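Frequently Asked Questions: Donating Your Old Computer to Gevulby Reuse

Thank you so much for thinking of us before the curb or the closet! We get a lot of the same questions at the front counter, so Nuria Collado and I sat down in September and wrote out the answers the way we'd give them to you in person.

What do you take?
Desktop towers, laptops, flat monitors, keyboards, mice and any cables you can untangle. We can't take the big old glass-tube monitors, I'm sorry to say, or printers of any kind. The county drop-off on Nieto Road will take both.

Does it have to work?
Not at all. A computer that won't turn on can still have plenty of good parts in it, so please don't feel shy about bringing in the one that died (or the one the cat knocked over).

What happens to my files?
Every drive is wiped or shredded, and you can ask for a slip that says so. That said, do save your photos first! We can't get them back for you afterward, and we've had a few sad phone calls. If you'd feel better taking the drive out and keeping it at home, go right ahead.

Is there a charge?
Computers and laptops are free. Monitors are $8 each, and if you'd like us to come pick things up, that's $20 anywhere in town.

How many can I bring at once?
Up to 2 carloads without calling. If you're clearing out an office or a school, give us a ring and ask for Consuelo Cabello, who will find you a time when the loading door is free.

Where do the finished computers go?
Mostly to families and students nearby, through our Drollevness program. We've passed along 3000 machines so far, and I still get a little teary at the thank-you cards.

Can I get a receipt for my taxes?
Yes, just ask at the counter. We list what you gave, but we leave the dollar value up to you.

Should I take anything apart first?
No need. Leave the screws where they are and bring the whole thing in.

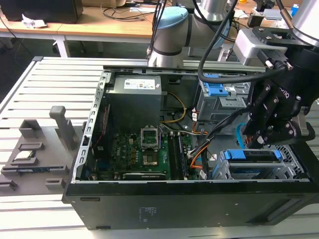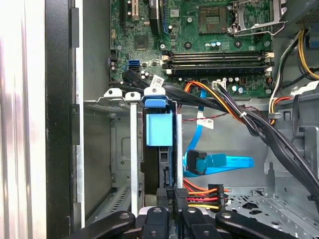
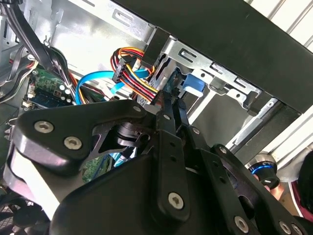

Desktop towers, opened up.

Page updated 8 Nov 2025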